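Neltside Puzzle Workshop
Level notebook, word game "Vanik"
Entry of 28th April

Purpose of the session: review of level pack 11 before it is passed to translation. The pack contains 30 levels on the harbor theme and draws on the revised word list, which now stands at 3180 entries.

Levels 1 to 9 were accepted without change. Level 10 was returned to the designer. Its letter set allows both STREAM and MASTER, but only STREAM was entered in the answer key, so a player who finds MASTER receives no credit. The same fault was recorded in November for the Mudport pack and the checking script should have been extended at that time. It has now been extended. A full run over the pack produced 107 warnings, most of them plurals that the list leaves out on purpose.

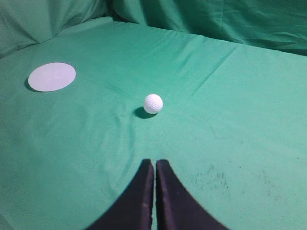 The remaining warnings were read by hand. Two are true faults: TIDES is missing from level 17, and level 22 accepts a word that its wheel of letters cannot form. Both have been corrected in the working file. Level 26 is sound but too hard for its position, and it is proposed that it change places with level 29.

Hints were examined next. The present rule reveals the first letter of the longest unsolved word. In the short levels this gives away too much, and testers at the Ngau office have asked for the shortest word to be used instead. The change is a small one and will be tried in this pack only.

Outstanding:
Bonus words for levels 12 to 15 still to be approved.
Spelling of HARBOR to be checked in all clue texts; the old British form remains in two of them.
Answer sheet to be printed again once level 10 is returned.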